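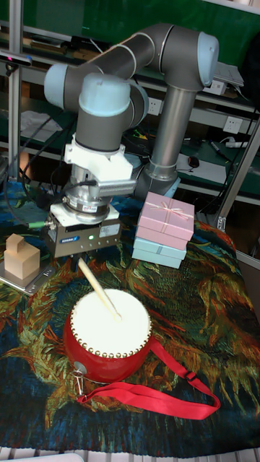

Section 5. Recording Demonstrations for the Striking Tasks

5.1 Purpose

This section sets out how an operator records demonstrations at a Drostine tabletop station. The recordings are used to train the Adia policy, which learns to pick up a tool and apply it to a second object. The drum and drumstick task is the reference task for the station and should be completed by every new operator before any other task in the striking group is attempted.

An accepted demonstration consists of the approach, the grasp, the strike and the release. The target for a full collection is 2,524 demonstrations. Of these, 2,274 are used for training, and the remainder are held back for evaluation. Operators do not choose which recordings are held back.

5.2 Before the First Recording

1. Confirm that the indicator light on the gripper is green. If it is not, stop and follow Section 3.
2. Spread the cloth over the work surface and smooth out any fold in the area of the drum.
3. Place the drum on the cloth with the drumhead facing up. Lay the carrying strap out to the side, away from the path of the arm.
4. Lay the drumstick across the drumhead.
5. Place the background objects listed on the task card. These objects stay on the table for the whole batch.
6. Open the Vokolberg console, select the task and enter the operator code.
7. Run the force sensor zero with nothing held in the gripper.

Caution: Keep hands and sleeves outside the work area whenever the arm is enabled. Press the stop button before reaching in to move an object, even if the arm is at rest.
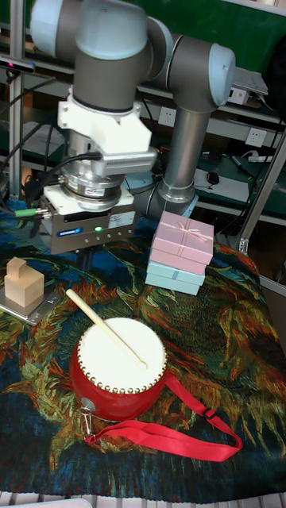 Background objects are part of the data and must be handled with the same care as the drum. A policy trained on a bare table tends to fail when it meets a crowded one, and the task card therefore calls for items that the arm has no reason to touch. In the layout used here, the pink gift box is stacked on the blue one to the right of the gripper, and the wooden block sits on the scale at the left. The arm must clear both on every approach. If a background object is knocked or shifted, discard the current demonstration, put the object back and begin again.

Note: The scale serves only as a support in this task. Its reading is not recorded.

5.3 Recording a Demonstration

1. Move the arm to the ready position above the drum with the fingers open.
2. Press Record and wait for the tone.
3. Lower the gripper over the handle end of the drumstick. Approach at a steady speed and do not pause above the stick.
4. Close the fingers. Check the grip force on the console before lifting.
5. Raise the stick until the tip is clear of the drumhead.
6. Bring the tip down on the drumhead. Repeat the strike as many times as the task card states.
7. Return the stick to the drumhead, open the fingers and withdraw upward.
8. Press Stop, then mark the demonstration as Accept, Reject or Review.

Record in batches of 80. At the end of each batch, change the angle of the drumstick and the position of the drum as directed by the console, and repeat the force sensor zero. Do not return to an earlier layout in order to improve a batch - the variation between batches is intended.

Caution: If the force reading rises sharply while the tip is against the drumhead, release the control handle at once. Continued pressure may damage the drumhead or the sensor.

5.4 Grip and Contact

The grasp is the most common cause of rejected recordings. The stick should be held firmly enough that it does not turn between the fingers when the tip meets the drumhead. A small amount of tilt is acceptable and need not be corrected.
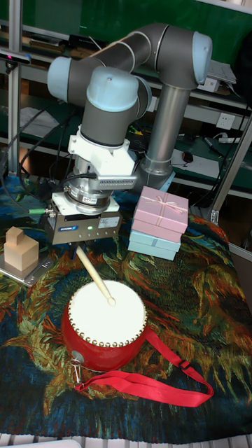 Ouellet asked during the review of this section whether a missed first strike should be rejected outright, and argued that it should be kept whenever the operator recovers without letting go of the stick, as the policy will need to recover in the same way. The procedure has been changed accordingly. Mark such a recording as Review and enter "recovered strike" in the comment field. A recording in which the stick is dropped is still marked Reject.

5.5 Closing a Session

1. Open the fingers and move the arm to the park position.
2. Disable the arm at the console and wait for confirmation.
3. Upload the session. Do not close the console until the count of uploaded files matches the count of recordings.
4. Enter any change to the layout in the station log, including objects that were replaced.

Rejected recordings are uploaded with the rest. They are kept apart from the training set and must not be deleted at the station.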